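# Lime mortar notebook, February

Batches 174 to 181, Dratwood shed
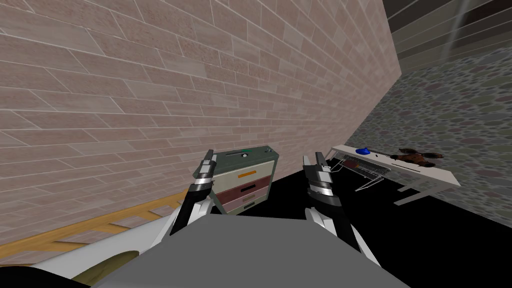
Eight more batches done, and I'm properly excited about a couple of them! The whole point of this run was to see how long a putty mortar can sit before it gets too stiff to work, using the Polau sand and then the sharper stuff from Rokevberg, with nothing else changed. I'd been treating them as the same sand with a different label and they really aren't. The other thing on my mind is joint width, as we quote for all sorts. Long rectangular bricks in a staggered bond, with thin pale grey joints like the rendered wall at the top, want a fine sand and a fairly fat mix. The rounded stones on the wall next to it are packed so closely that you'd be pushing mortar into odd little pockets, and for that I'd go coarser every time.

**174 to 177 (Polau sand).** All at 1 part putty to 3 sand, knocked up by hand in the big tub. 174 was lovely straight away, buttery, hung upside down on the trowel without complaint. Left it under damp sacking overnight and it came back with hardly any extra work, just a good beating with the end of the pick handle. 175 was the same but left for two nights, and I think it was better. 176 I rushed and added water when I should have kept beating. Shrinkage cracks across the test joint by teatime, serves me right. 177 was a repeat of 176 without the water and is fine so far.

**178 to 181 (Rokevberg sand).** Harsher under the trowel and greedier for lime. 178 at 1:3 was crumbly at the edges, so 179 went to 2 parts putty to 5 sand and what a difference. It's got a nice open texture once it's been tapped back with the churn brush, and you can see the grit, which I love. 180 is the same with a handful of brick dust in. Colour has gone a warm biscuit, may be too pink for the chapel job but gorgeous for a garden wall. 181 is in the tray under wet hessian and I haven't touched it.

Manouchehr Tabrizi came by at half past three with the Mazandarani sieve set and we ran both sands through. Polau is bunched up in the middle sizes with very little fine stuff. Rokevberg spreads much more evenly, so I was surprised it felt so harsh, but he reckons it's the shape of the grains and told me to rub a pinch between finger and thumb next to my ear. You can hear it! Sounds like sugar. Sample weight for the Rokevberg was 776 g, dried on the stove top. Sheet is pinned by the door.

He also thinks I'm brushing back too early. His test is to press a thumbnail in, and if it leaves a mark but your thumb doesn't, go ahead. I've been going by the clock, and the shed is far colder than it was when I made up that rule.

To do:

- keep 175 and 179 damp, mist morning and evening
- remake 180 with half the brick dust
- try a 50/50 blend of the two sands at 1:3
- new hessian, the old piece is mostly holes
- ask Manouchehr if we can hang on to the sieves until the blend is done
- beat 181 first thing and write down how it feels before adding anything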